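Week 8 handout: robot disassembly, learning from human help
Course notes, Tukance lab stream. Draft, November 18, 2021

Read the June reading first if you missed it, the rest leans on it.

Problem: old desktop towers. Every case a bit different inside, cables wherever the last owner left them. Scripted motions break fast. So the method (we call it Flellonar) learns short skills from demos and puts a person in the loop for the parts it can't do yet.

Two views per arm step: wrist camera and fixed camera. Wrist view is close but the gripper hides a lot of it.
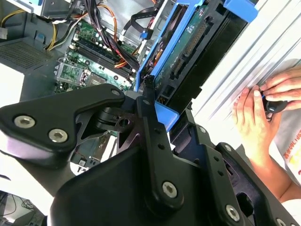
Fig. 1. Wrist view. Person on the screwdriver, gripper over the open tower near the blue drive caddy.

Note how much of the view is gripper. The network has to learn to ignore that, and mostly does, since the gripper is nearly the same shape in every clip. Hands are harder. They move, they change colour under the light. We don't mask them out.

Fixed view next. Good for the whole layout, poor for depth at the connectors.

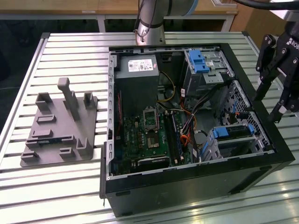 Fig. 2. Fixed view. Tower on its side, grey 3D-printed fixture plate at left.

Things to write down from this one:
- CPU socket is empty, so the skill list for this case is shorter
- blue latches are the easiest landmarks, strong colour, stick out
- cable bundle crosses the middle, worst spot for planning

Obed's labelling rule: label the part your going for, not the part you touch first. Exam people lose marks on this.

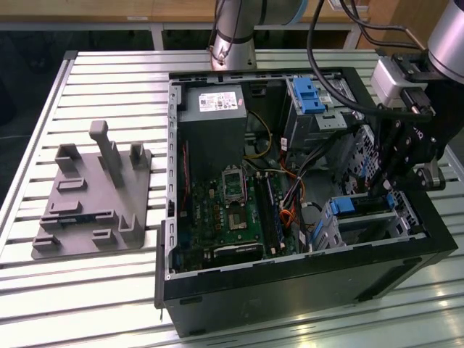 Fig. 3. Fixed view, gripper over the right edge of the case near the drive bays, second arm at the back.

Two arms, one shared workspace. Planner gives right of way to whichever arm is closer to its goal. Crude but it cut stops in our trials. Result so far: 87 latch attempts logged, over half without a human nudge. Not broken down by case type yet, Yanling is doing taht.

Open question for the tutorial: when should the robot ask for help? Too early and the person does all the work. Too late and a connector gets bent. Come with 2 or 3 ideas, written.

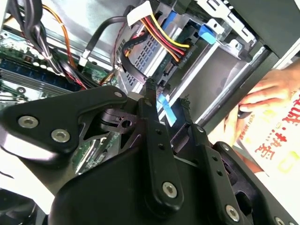 Sabina Chowdhury
Course tutor, Robot Learning

Last bit, wrist view again with a hand at the edge of the bay. Try sketching where the drive's power plug is using only what shows past the fingers. Then compare with your neighbour's. Differences are your label noise.

Sketches to Shiyu before the tutorial please, paper is fine.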